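Clollden Makers Help > Robotics > Arms and grippers

Gripper pushes top book off the stack instead of picking it up

kerf_and_solder
posted in November, 193 views

Hi all. Building a small arm on my kitchen table, Miettinen kit base, my own wrist and fingers. Want it to take one thing off the top of a pile and put it next to the pile. Blocks fine. Cups fine. Books, no.

What happens: arm comes down to the side, fingers open, goes in level with the top item and then just shoves it. Slides right off the one below. If I drop it lower it grabs two at once and the whole pile goes crooked. Closing force is set to 12 in the Olelen software, no idea what unit that is, the manual doesn't say. Tried 7 also. Same thing but weaker.

Fingers are dark rubber over printed cores, pretty round at the tips. Top item is a thin notebook, tan cover, rounded corners. Thicker paperback right under it.

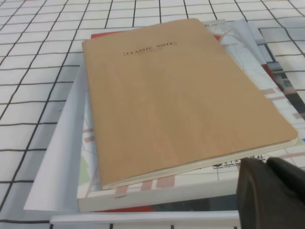

Stack is on a tablecloth and that moves too if I push hard. I can take it off but would like it to work on a normal table, not a perfect one. Wrist cam works, it finds the edge of the notebook ok most of the time. So I dont think it's vision? Could be wrong. Do I need different fingers or is this a code thing. Budget is small.

flatpack_otter

Both, but fingers first. Round tips can't get under a thin cover. They hit the page edges and push. You want one finger thin and flat, like a putty knife, other one can stay rubber. Print a wedge, about a business card thick at the front, glue a strip of bike tube on the top side only. Bottom side slick so it slides over the book underneath.

Then don't go in from the side and squeeze. Go to a corner. Come in low, slight upward tilt, slide in slow, THEN close the top finger down on the cover. Lift the corner a little, stop, slide in further, close again. Two bites. Ugly but it works on mine, we have the same base over at the Mulledstead shop and I ran it something like all winter.

Oh and tape the cloth down. I know you said normal table. Tape it while you tune, untape later.

wristcam_wendell

get a suction cup

beltdrive99

Suction on a paper cover is hit or miss, leaks around the edge and a thick book is too heavy for the cheap pumps. Wouldn't start there.

Check your approach height before you print anything. Mine was low every time and I blamed the fingers for weeks. Wrist sags when the arm is stretched out. Put the stack closer to the base and try again, if it suddenly gets better its sag and not grip.

Also that 12 in Olelen is not force, at least on my version. It's a current step, and it does nothing until the fingers are already touching. Speed is the other slider. Default is 2,000, way too fast for paper. Drop it until it looks boring.

Thin wedge is a good idea tho, do that after.

kerf_and_solder

ok moved the stack in close and it stopped grabbing two. Still shoves the notebook but less. So some of it was sag. Printing the wedge tonight, no bike tube here, going to try a cut up dish glove. Where do you guys set the tilt, in the wrist or the whole arm?

flatpack_otter

Wrist. Leave the arm alone.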